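Fleludon publie le bilan de sa campagne d'essais sur les tâches de rayon et de maison

Communiqué de presse – Stetivport, 2021-09-08
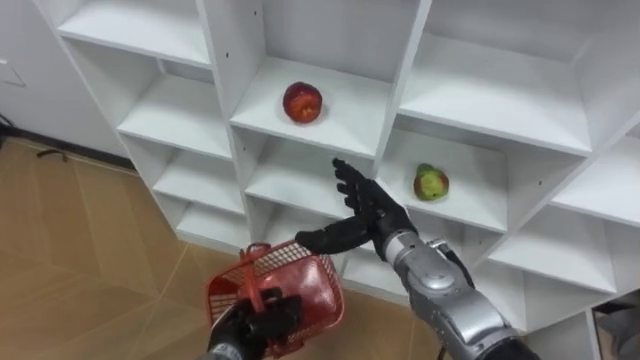
Des résultats encourageants en préhension, une autonomie encore limitée

Fleludon, société spécialisée dans l'évaluation des systèmes robotiques de service, rend publics les résultats de la campagne conduite en juillet dans ses locaux de Stetivport. Réalisée avec l'intégrateur Walczak, cette campagne devait répondre à une question que posent régulièrement les enseignes de distribution et les acteurs du maintien à domicile : un robot humanoïde à deux bras peut-il, à ce jour, prendre en charge des tâches courantes de rangement et de préparation de commandes ?

La réponse de Fleludon est réservée. Les gestes élémentaires sont acquis dans des conditions préparées. Leur enchaînement sans assistance humaine ne l'est pas encore.

Un protocole fondé sur des gestes ordinaires

Le protocole, intitulé Nedau, comprend 15 tâches issues pour partie du commerce de proximité et pour partie de la vie domestique. Le prélèvement de fruits dans un meuble à casiers, un panier à la main, en constitue l'épreuve de référence. Elle oblige le robot à coordonner ses deux bras, l'un portant le panier rouge par son anse, l'autre s'avançant entre les cloisons blanches du meuble. Une pomme et un fruit en forme de poire, placés dans des casiers différents, demandent deux approches distinctes.

Chaque tâche est jugée sur son achèvement, sur l'état des produits après manipulation et sur le nombre d'interventions de l'opérateur. La durée d'exécution est relevée à titre indicatif et n'entre pas dans la note.

Principaux résultats

Au total, 129 essais ont été retenus pour l'analyse. Sur les 15 tâches du protocole, 8 ont été menées à leur terme de manière répétée sans intervention. Elles concernent principalement la saisie d'objets rigides ou semi-rigides, bien dégagés et posés à hauteur de bras.

Les difficultés apparaissent dès que l'objet se trouve près d'une paroi, que la main masque la cible aux capteurs ou que le panier, en oscillant, modifie l'équilibre de l'ensemble. La dépose des fruits reste en outre plus délicate que leur saisie. Le pliage de linge et l'essuyage de surfaces encombrées, également inscrits au protocole, ont nécessité une reprise en main par l'opérateur dans la majorité des cas.

Fleludon relève par ailleurs que les temps d'exécution demeurent nettement supérieurs à ceux d'une personne expérimentée. En l'état, la société ne recommande pas de déploiement en magasin ouvert au public ni au domicile de particuliers sans supervision.

Une seconde campagne en préparation

Fleludon et Walczak ont convenu de reconduire le protocole Nedau avec 2 modifications : des casiers davantage remplis et des emplacements de produits changés entre les essais, sans que le système en soit informé au préalable. Les tâches déjà réussies seront maintenues au programme afin de mesurer la stabilité des performances.

Le rapport complet, comprenant la grille de notation et le détail des interventions, est disponible sur demande écrite auprès du service de presse de Fleludon.

À propos de Fleludon

Établie à Stetivport, Fleludon conçoit et conduit des essais indépendants de robots destinés au commerce, à la logistique légère et à l'habitat. Elle ne fabrique ni ne distribue de matériel robotique.

Contact presse : Fleludon, service de presse, Stetivport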